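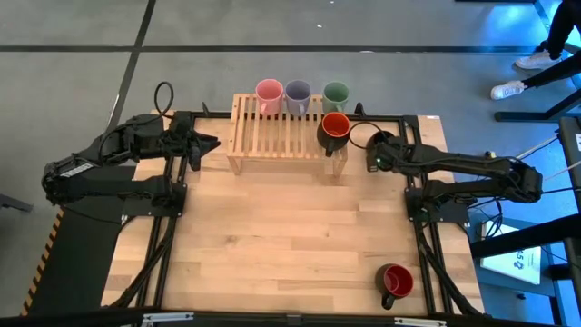

Capítulo 9
Comparação de garras em bancadas de dois braços

Escolher uma garra pelo catálogo é um erro comum. A força máxima e a abertura dos dedos dizem pouco sobre o comportamento diante de uma peça curva, com alça e borda fina. Neste capítulo, o leitor aprenderá a montar um ensaio comparativo com objetos domésticos e a ler os resultados com cautela.

Usaremos como caso os ensaios conduzidos por Ilse Jansen e Heriberto Robles no laboratório da Zandeck, com 2 garras de dedos angulares, a Ilent e a Hapeta. A tarefa é sempre a mesma: colocar canecas sobre um suporte de ripas de madeira. O conjunto final reúne 3.883 tentativas, das quais quase 24 por cento foram descartadas por erro de calibração.

A seção 9.1 trata da fixação dos braços e da passagem dos cabos. A seção 9.2 define o que conta como pega válida. A seção 9.3 discute a posição inicial da caneca e a orientação da alça, fator que mais alterou os tempos medidos. A seção 9.4 repete o ensaio com o controlador Pesen.

Pré-requisitos: cinemática direta (capítulo 3) e noções de estatística descritiva.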